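**Gripper lets go of tray mid-transfer, no fault raised -- where do I look?**

Posted by Refilwe Zwane, 15/08/2024

Two-arm bench cell, both arms on a common front rail, parallel two-finger grippers with foam-padded fingers. The control software is Rasomby, with the stock grip monitor enabled. The task is tray handling and loading: take a tray on edge, turn it flat, set it down, then load it.

The failure is a drop during the turn. The left arm picks the tray correctly, lifts, begins the wrist rotation, and at some point in the rotation the tray slides out of the pads. The arm does not stop. It completes the move with nothing in the gripper, opens at the set-down pose, and starts the loading step over a bare work surface. The log shows 3031 completed cycles and 13 drops. In 2 of the 13 the grip monitor raised "object lost" and the arm held position. In the others it reported a good grip all the way through.

What I have already ruled out:

- Air supply. The grippers are electric.
- Wrong tray. All trays are from one batch.
- Pose error at pickup. I compared the recorded joint positions for good and bad cycles and can't separate them.
- Force setting. It is at the value the integrator (Wijesinghe) left it at, and the parameter file has not changed since December.

The wrist view at the hold pose, before rotation:
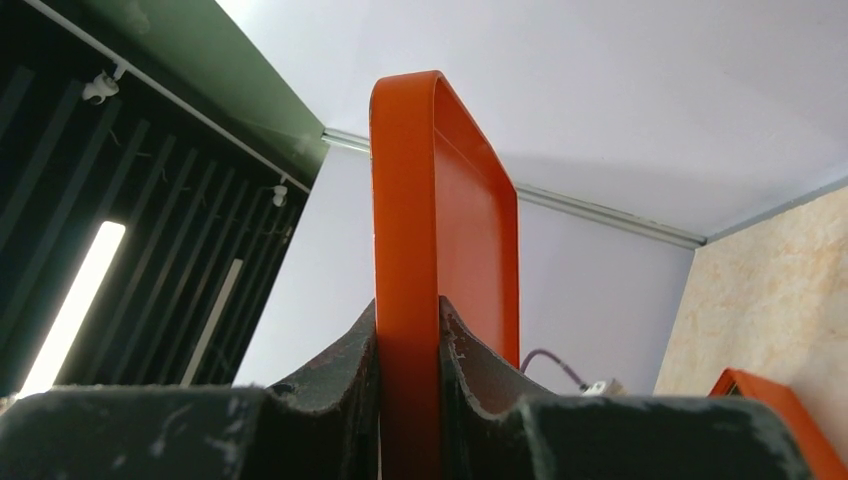

Tharushi Kumarasinghe asked in a comment whether the grip monitor was reading motor current or finger position, as the two fail in different ways and the log message is the same for both.

It is finger position. The monitor compares the finger gap after closing with a minimum, and if the gap stays above the minimum it assumes something is being held. I have not found a current-based option in the menus, but I haven't gone through the config files either.

My main concern is the missing stop. A dropped tray is a nuisance. An arm that continues into the next step on a false reading is something I would like fixed before anyone is allowed to work near it with the guard interlock bypassed for teaching. Is there a standard way to do this?

---

**Tharushi Kumarasinghe**

You have two separate faults. Treat them separately or you will fix one and think you have fixed both.

**Fault one, the drop.** Look at the pads first. In your wrist view they are scuffed and the edges are fraying. Foam loses grip as the surface breaks up, and lint makes it worse. A tray held on edge by its wall also has most of its weight away from the pads, so when the wrist turns, the load becomes a twisting load. Pads that hold fine in a straight lift can let go under twist. That would fit with your pickup poses looking the same in good and bad cycles.

Replace both pads together, never one side only. Then slow the wrist rotation to half speed and run a few hundred cycles. If the drops stop, bring the speed back in steps until you find the limit. Don't raise the grip force as a first measure. On foam it mostly compresses the pad further, and on a thin-walled tray it bends the wall.

**Fault two, the false "good grip".** A gap check with thick foam is weak. The foam takes up part of the travel, and if the minimum was set with new pads, it no longer means what it meant then. Do this:

1. Close the gripper on nothing, ten times, and log the final gap.
2. Close it on a tray, ten times, and log again.
3. If the two sets overlap, or nearly do, the monitor can't tell the difference and no threshold will help.

If they are well apart, put the minimum between them and check that the monitor is polled during the move. On older Rasomby installs it was checked once after closing and then latched. Latching would explain most of your silent drops on its own.

Also add a check that doesn't depend on the gripper. You have a fixed view of the bench, so use it. Before the loading step, confirm that there is a tray inside the expected area, and if there isn't, stop and ask for an operator.
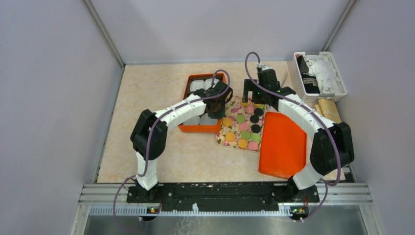 The check should go before the first loading move and again before each placement. One check at the start is not enough -- a tray can be nudged out of position by the arm that is filling it. Set the result so that "unsure" counts as "no tray". You will get some needless stops in the first days and can tune from there.

On the interlock: do not bypass it for teaching until the false reading is cured. Use the enabling switch at reduced speed. If the cell has no enabling switch, that is a question for Wijesinghe and it should be put in writing.

---

**pukeo_bench**

had the same on our Pukeo cell, new pads fixed it. we change them every month now. never bothered with the camera thing

---

**Refilwe Zwane**

Update after working through the list. The gap readings for empty and loaded are well apart, so the threshold was usable. The monitor was latched, as suggested: it was checked 303 ms after the close command and not again until the next close. I have changed it to poll through the whole move and stop on loss. I forced a loss by pulling a tray out by hand with the arm stationary and the drive on hold, and the stop came up correctly.

New pads are on order. Until they are fitted, the wrist rotation is at half speed and the interlock stays in. The tray check from the fixed camera is written but not yet enabled, pending a decision on who gets called when it trips.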